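Practical Work in the Chemistry Room
Handout 2: Sorting and storing small glassware
Prepared by Gopinath Kartha, revised June 2021

Please read this handout before you come to the bench. We use the same method for the rest of the course, so it is good to learn it now.

1. What we mean by small glassware

In this course, small glassware is every glass piece which you can hold safely in one hand: beakers, small flasks, watch glasses, funnels. Burettes and long tubes are not included. They have their own rack in the Zaidi cupboard and you will meet them in Handout 4.

Clear glass is difficult to see. Students know this, but they forget it when the session is near the end and everyone wants to leave. The inventory of Tramley teaching store, where our glass comes from, has 443 pieces. When Ekua Ametepe checked the breakage book last November, most of the entries were for glass that was put down somewhere and not noticed again.

2. The trays

We sort into open trays with sloped inner walls. A rounded piece can move to the lowest part of such a tray, so you should lower it with your hand until it rests. Do not let it go from the rim.

White trays are easy to keep clean, and dirt shows on them immediately. Clear glass does not show so well. On a white surface you often see only a curved highlight or a thin outline. Before you put anything in a tray, look into it from two sides – from the front and then from above. 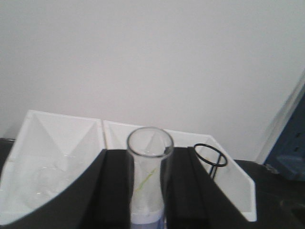 Figure 1. Two white trays side by side, with clear glass in the left one and an empty wire ring holder in the right one.

In Figure 1, find the glass in the left tray first, then look at the ring holder. Most people notice the black wire much earlier. The same thing happens at the bench, and for this reason we ask you to search a tray slowly even when you think it is empty.

3. Ring holders

A ring holder carries a vessel by its body or its neck, depending on the shape of the vessel. Check these points before use:

The ring must be level.
The legs must stand firmly and not rock.
The vessel must be wider than the ring at some point, so that it cannot fall through.

Hold the vessel until you feel that the wire has taken the weight. If the ring is bent, do not bend it back by yourself. Put it on the repair shelf with a Dosteck label and write the shelf number in the book.

4. Procedure

Place the trays together on the bench so that there is no open gap between them. Take one piece at a time. Look at the rim against the light and feel for chips only with gloves. Chipped pieces go to the glass bin and never back to a tray.

5. For the next session

Write half a page on this question: which background color would you choose for a sorting tray, and what would you lose with your choice? Bring it on paper, please.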